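Home | Courses | Handouts | Clinic Skills | Contact

Rautiainen School of Allied Health
Allergy and Immunology Support, Unit 4 handout: Skin Prick Testing

Read this before the lab. Bring a copy with you, as there will be none at the door.

1. What the test shows

A skin prick test looks for IgE antibodies to a given allergen. A drop of extract is placed on the skin and the surface is pricked through the drop. If the patient is sensitized, mast cells release histamine and a raised bump (the wheal) forms with redness around it (the flare). A positive result means sensitization. It does not prove that the patient has symptoms from that allergen, so the history always comes first.

2. Before the patient arrives

Check the medication list. Oral antihistamines are usually stopped several days ahead, and the ordering clinician decides how long. Patients never stop a medicine on our word alone. Ask about beta blockers, recent severe reactions, pregnancy, and asthma that is not well controlled. Any yes goes to the clinician before you open a single vial.

Look at the skin on the forearm or back. Do not test over eczema, sunburn or a rash.

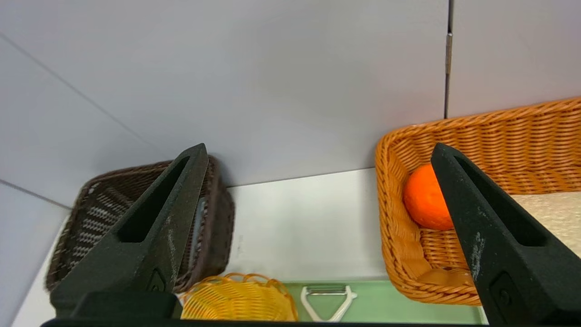
Tabletop with woven basket.

3. Controls

Every panel has two. Histamine is the positive control and should raise a wheal. Saline is the negative control and should not. If histamine gives nothing, suspect a medicine still in the system and report the panel as not interpretable. If saline gives a wheal, think of dermatographism.

4. Reading

Read at 15 to 20 minutes for allergens. Measure the longest diameter of the wheal and the diameter at right angles to it, in millimeters, and record the mean. A wheal at least 3 mm larger than the negative control is the usual cutoff. Measure the flare separately. Students mix these two up every term.

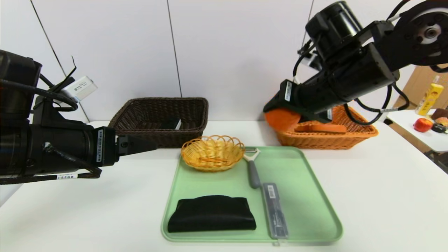

Write the numbers down as you read them. Do not write "positive" alone, and do not use plus signs. The practice records in the Anero folder hold 2,902 readings from 116 panels, and 322 of those were entered with no saline value. They can't be used for the Unit 5 exercise, so skip them when you pull your set.

5. Safety

Systemic reactions to skin prick testing are rare but they do happen. Epinephrine must be in the room and in date. The patient stays in view until the reading is done. Know the signs: hives away from the test site, cough or wheeze, throat tightness, vomiting, faintness. Call for help at the first one.

6. For next time

Read the Nindano chapter on food allergens, sections 2 and 3. The written check in May covers Units 1 to 6.

Handout revised January 24, 2026

Filed under: Allergy, Lab Handouts

© Rautiainen School of Allied Health | Contact the course office | Back to top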